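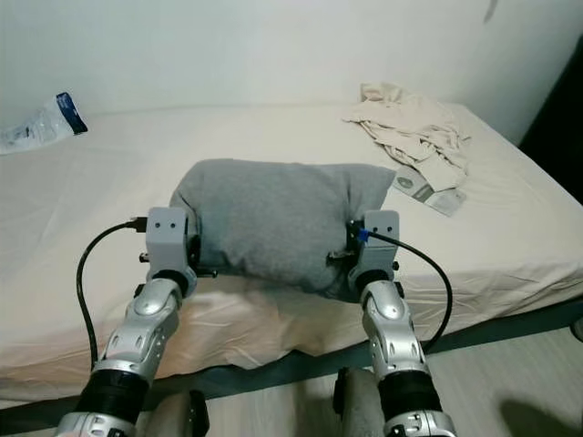 How do you show a two-armed robot a task by remote control?

You hold two small handles, one in each hand, and the robot's arms repeat what your hands do while the computer records the movement together with the cameras. When you have repeated the task enough times, the recordings are used to train it.

I answer this question often now, mostly to my family, so I decided to put it in writing. Since December I have worked for Esten as an operator. Before this I sewed curtains in Preswood for many years, and I thought that my hands already knew everything about cloth. They knew it, but I had never needed to explain it to another pair of hands, and that is a different kind of knowing.

My present task is called "pillow to bed". The robot must take a pillow, lift it with both grippers and lay it down on the bed. For a person it takes two seconds and no thinking. My first recording took more than a minute and I had to throw it away, because I had let go with the left side before the right.

The first thing I had to learn was to stop using my wrists. At home, if I want to turn a pillow, I turn the wrist and the fingers help a little. With the handles there are no such fingers. The gripper opens and it closes. So every turn has to be made with the whole arm, slowly, and the second arm must follow at the same speed or the pillow is pulled long like dough. Bheki Mtshali, who trained me, told me to imagine that I am carrying a tray with a stranger. I found this useful for the first morning. After that I preferred to imagine nothing and only watch the cloth.

The second thing was the place where you take hold. A pillow which leans on something is much harder than a pillow which lies flat, because one side is free and the other side is supported, and when you press the free side the whole pillow wants to slide away. 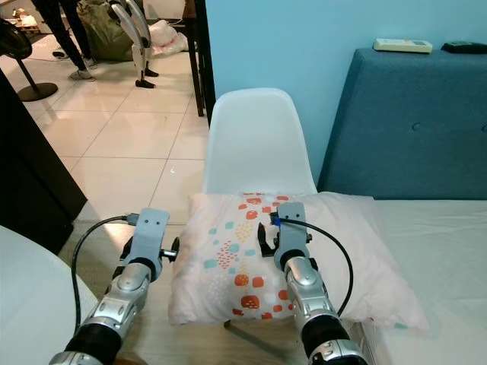 I lost many recordings on this point. What helped me finally was to press down a little before closing, so that the filling moves away and the gripper gets some real cloth between its fingers. I did this with my own hands all my life when I put cushions into covers, and I never noticed it.

We count the good recordings at the end of each shift. My best day until now was 79, my worst was 17, and on the worst day I was not even tired. I was only changing my way of gripping and I could not decide. Siyabonga Botha says that this is worse than a bad grip, because if I do the same task in five different manners, the robot learns a kind of middle between them, and the middle belongs to none of the five. So now I choose one way in the morning and I stay with it until lunch, even if I have a better idea at ten o'clock. I write the better idea in my notebook. 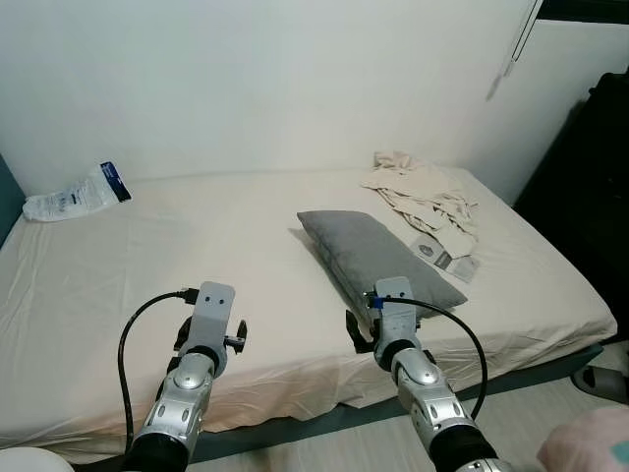
What happens to a recording in which the operator makes a mistake?

It depends on the mistake. If the pillow slips and I pick it up again calmly, the recording is usually kept, because the robot should also learn how to recover. If I stop in the middle, bump one arm against the other or forget what I was doing, I mark it as bad and it is taken out.

In the beginning I was ashamed of the marked ones and I tried to hide how many there were. This was foolish, as the list is open to everybody in the team. Ayanda Mkhize showed me her own list from her first month and it was longer than mine. I slept better after that.

I must say something also about the cameras. There is one high up which looks forward over both arms, and there are small ones near the grippers. I used to look only at the high view, because it is similar to what my own eyes would see. But the high view does not tell you whether you have one layer of cloth or two. For this you need the small camera, and it takes time to trust it. When it is very close you see only threads and shadows, and you must understand from the weave in which direction the cloth is going. Here my old work helped me more than in any other part. I can find a seam quickly even in bad light.
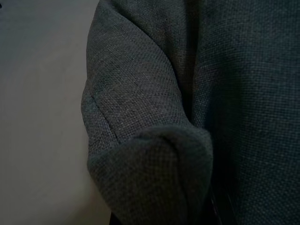 What I would tell a new operator

Sit lower than you think. If your elbows are in the air, your shoulders will hurt after one hour and your movements will become small and nervous.

Do not hurry the last part. Most of my bad recordings were nearly good ones, and I spoiled them when I opened the grippers too early because I was already thinking of the next.

Drink water between recordings and look out of the window. Sixteen in a row is my limit. After that I walk to the door and back.

In total I have now 1,113 recordings with my initials. The next task will be blankets, and Bheki is already warning me about the corners. I have asked for a thick one to begin with.

Recent posts
My first week with the handles
Why I stopped sewing curtains (and what I miss)
A walk from Preswood to Gavby in the rain
Left hand, right hand: some exercises
Soup for people who come home late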